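Informe de avance – Programa de orden doméstico asistido, fase de comedor
Destinatario: Fiona Munro, Rarkunstead
Elabora: Xiaoqing Peng, Cadness
Fecha: 2020-04-18

Estado general

La fase de comedor sigue el plan aprobado en noviembre. Se ha cerrado la definición de tareas de mesa y queda abierta la parte de guardado en armario, que depende del mobiliario pendiente de Stotine. El gasto acumulado se mantiene dentro de la partida y no se solicita ampliación.

Las tareas de mesa se han agrupado en tres bloques: retirada de fruta, retirada de envases y apilado de vajilla. Cada bloque parte de una mesa ya ocupada, con una disposición que no se repite entre sesiones. El objetivo fijado es de 345 sesiones válidas; hasta la fecha se han aceptado 300. Las restantes corresponden casi todas al apilado de vajilla.

Junhao Xia ha revisado el protocolo de disposición inicial. La versión vigente exige que en toda mesa haya fruta suelta, al menos un envase flexible y vajilla de más de un tamaño. La vajilla se coloca vacía. Los envases altos se sitúan junto al borde, fuera de la zona de trabajo principal – criterio que ya se aplicaba en la cocina y que ahora se extiende al comedor.

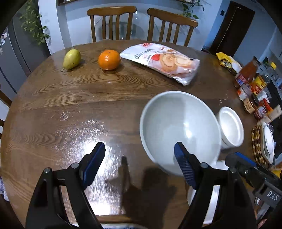 Figura 1. Mesa redonda de comedor con pera, mandarina, bolsa de aperitivo y vajilla blanca; envases agrupados junto al borde derecho.

El tablero de madera oscura con acabado brillante produce reflejos apreciables, visibles en la figura 1. Suqin Jia ha propuesto regular las persianas antes de cada sesión y anotar la posición en la hoja de registro. La medida se aplica desde la última revisión. No se prevé cubrir la mesa con mantel, dado que alteraría el deslizamiento de los platos y obligaría a repetir las sesiones ya aceptadas.

Incidencias

Se han rechazado nueve sesiones por registro incompleto de la disposición inicial. En ningún caso hubo rotura de piezas. La fruta se repone antes de que pierda firmeza y su coste se imputa a fungibles.

La denominación de los recipientes era irregular en las hojas: una misma pieza figuraba como cuenco, fuente o ensaladera. Florêncio Frade ha preparado una lista cerrada de términos, ya en uso, y está corrigiendo las hojas anteriores. La corrección no afecta al recuento de sesiones.

Próximo periodo

Completar las sesiones de apilado. Recibir e instalar el armario de Stotine. Entregar a Lu las hojas corregidas para su archivo. Iniciar la fase de guardado con la misma vajilla empleada en el comedor.

Queda pendiente de respuesta por parte de Rarkunstead la consulta sobre el almacenamiento de envases abiertos entre sesiones. Hasta recibirla, solo se utilizarán envases cerrados en las disposiciones nuevas.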